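Unit 6: Storage Hardware and Counter Zoning
Course handout, Residential Kitchen Planning

6.1 Drawer boxes and runners

A drawer is specified as two items: the box and the runner pair. Side-mounted runners take up width on both sides of the box, so the box is cut narrower than the opening. Undermount runners take up height instead. Read the clearance from the maker's sheet before the cutting list is drawn up.

Worked case: the opening between cabinet sides is 596 mm. Deduct the runner allowance for both sides, then check the result with the box square. A box out of square by 2 mm will bind near full extension.

Bamboo moves less across its width than many solid woods but still needs a gap at the floor panel. Slatted floors shed crumbs into the cabinet and should not be used above a flour bin.

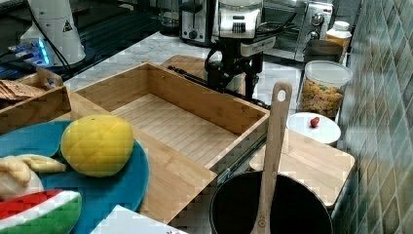 6.2 Counter zones

Divide the run into landing, preparation and appliance zones. A toaster oven belongs in the appliance zone, with the clearances given in its manual. Marble etches on contact with lemon juice or vinegar; cutting and mixing are done on a board. In the Trusutitz plan set, the preparation zone is 655 mm wide and lies between the sink and the appliance zone. 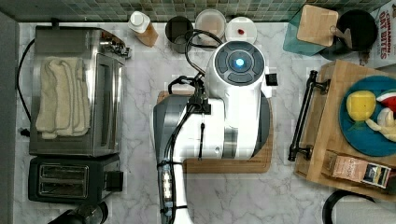 Koyama objects that a fixed preparation zone suits a single cook only, and would mark two shorter zones on either side of the sink. Both layouts are accepted in the assignment if the landing zone is kept clear.

Assignment: draw the run at full width, label each zone, and list runner type for every drawer. Due in October.

Related items
Unit 5: Base Cabinet Carcasses
Unit 7: Lighting Under Wall Cabinets
Zurkus runner tables
Reading list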